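Countertop

A countertop, also called a worktop or benchtop, is a raised, flat, horizontal surface built for work in kitchens, bathrooms, workshops and shops. It is most often fixed on top of base cabinets and set at a height that suits a standing adult. The word is used mainly in the United States and Canada.

History

Early kitchens had no built-in work surfaces. Food was prepared on a freestanding table, and storage was kept in separate cupboards. Continuous counters became common in the twentieth century, when cabinets were first made to standard sizes. The historian Catherine Kinnear has linked the change to the spread of piped water, which fixed the sink in one place and drew the other work areas toward it.

Materials

Countertops are made from natural stone, wood, metal, tile, concrete and a wide range of manufactured sheets. Granite is hard and resists scratches. Marble is softer and reacts with acids such as lemon juice and vinegar, which leave dull marks known as etching. Both are usually treated with a sealer.

The veins in marble come from minerals and impurities present in the original limestone — clay, iron oxides and sand among them — that were changed by heat and pressure. Color ranges from nearly pure white to gray, green, brown and black. 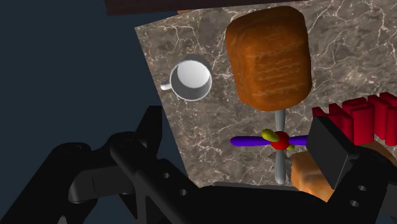 Grey-brown marble countertop with cream-white veining, computer rendering

Installation

Stone slabs are cut from a template taken after the base cabinets are level. Long runs are made in 2 or more pieces, and the seams are filled with tinted resin. Openings for sinks and cooktops may be cut in the shop or on site.

See also

Backsplash
Kitchen cabinet
Marble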